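Some notes from my first half year of teaching robots by hand. I write them for people who start now and have the same questions I had in July.

My project is called Gudero. The task sounds simple: take a cloth from the table, put it in the basin. A person does it in a few seconds and does not think. For the robot it is the hardest of all our tasks.

We don't use remote control for this one. I tried it first with the arms at Prirbridge and I was very slow, because I could not feel when the cloth was slipping. With the grippers in my own hands I work almost at normal speed.

As of 24th December we have 2,763 demonstrations for Gudero. I recorded 1,488 of them myself. My wrists know this number very well.

Rule one for new people: move like you want the robot to move. If you hesitate above the cloth, it will learn to hesitate also. I had to throw away 346 of my early recordings for this reason.

Rule two: change the start. Every time I drop the cloth in a different way — bunched, half folded, one corner out. If it always lies the same, the policy learns the place and it does not learn the cloth. 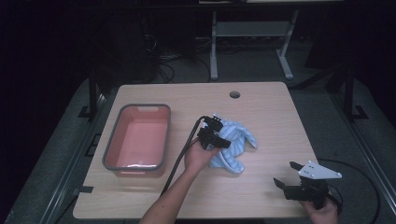

Two hands, two grippers, one blue striped cloth. The next one is from a camera on a gripper, with the fingers open over the table.
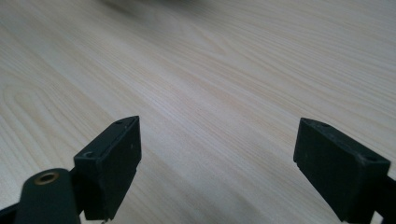

Maysoun Zein replied that I am too strict with hesitation. In her tests at Plellemia she kept the slow recordings, also the ones with a missed grasp and a second try, and her robot became better at recovering. She asked if I still have mine or if they are deleted.

I still have them, in a separate folder. Maysoun, I think a missed grasp and a hesitation are different things, but I didn't separate them when I sorted. So maybe I threw out good ones together with bad ones.

Plan for next week: look again at all 346, label which ones have a real second try, and train once with them and once without. Same 99 test starts for both.

If somebody has a good way to label second tries without watching every recording, please write me.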